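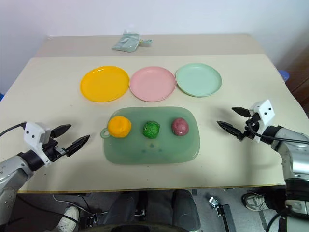 Taking a group to the robot open day in Mesbridge – what should we expect?
Posted in: Days out and visits

I help run an after-school club and we have been offered a slot at the Platurico open day in July. There would be 22 kids, aged nine to twelve, plus three adults. The page says there is a two-arm tabletop demo with balls and colored plates, and a talk, and not much else.

What I need to know before I send the permission slips home:

How long does the demo take, and can everyone see it? Do the kids get to touch anything? Is it worth the drive? We are over an hour away and I don't want to spend it watching something stand still. Also, is there somewhere to eat a packed lunch?

I called the number on the page twice and got voicemail.

Suneo
Member, 3,808 posts

We went last summer with a group of 25, so close to your size. They split us in two. One half did the demo and the other half sat in the talk, then we swapped. Ask for this when you book, as they didn't offer it until we were standing in the hallway.

The demo is a table with two arms, one coming in from each side. Each arm has a gripper with two black fingers. Three small balls sit on a green tray in the middle, and there are three plates behind it, a yellow, a pink and a mint green. The job we saw was moving each ball from the tray to a plate. It is slow. Each ball took long enough that the younger ones started talking, and one was dropped and had to be put back by hand. The staff were fine about this and said drops are part of it, which started the best conversation of the day. One kid asked why it can't just feel the ball the way we do, and they spent ten minutes on that.

The balls aren't the same. One is lumpy, one is green and crinkled, and one is smoother. I'd tell your kids to watch for that, because they can guess beforehand which will be hardest to pick up. Ours guessed the crinkled one and were wrong.

No touching the arms while they are on. At the end they switched everything off and passed around a spare gripper finger and the balls.

As for seeing it, the table is normal height and there is no raised seating. Short kids in front, sitting on the floor if the staff allow it. There are cables on the floor on the arm side, so they keep you behind a line of tape. Allow 25 minutes per half.

Lunch: there is a grass area across the parking lot with picnic tables but no shade. Bring hats.

mesbridge_local

its ok. my son liked it, my daughter was bored. parking is free but the lot fills up by 10 am

Sotiropoulos
Member

I agree with most of what Suneo wrote, but I would book the morning. We had the 2:30 slot and the staff had clearly been doing the same talk all day. They also skipped the part where visitors pick which ball goes on which plate. A friend's group in the morning got to do that and it made a big difference – the kids had something riding on it.

The talk is pitched at adults. If yours are nine, ask for the short version. It covers how the arms are taught a task, with a lot of slides. The older ones in our group took notes and the younger ones drew on the handout.

On whether it's worth an hour's drive, I would say yes if you pair it with something else. We did the river path afterward, and that used up the rest of the day.

For the phone, try after 4 pm. Email took them a week to answer, but they did answer everything I asked, including the question about restrooms. There are two, both on the ground floor near the entrance.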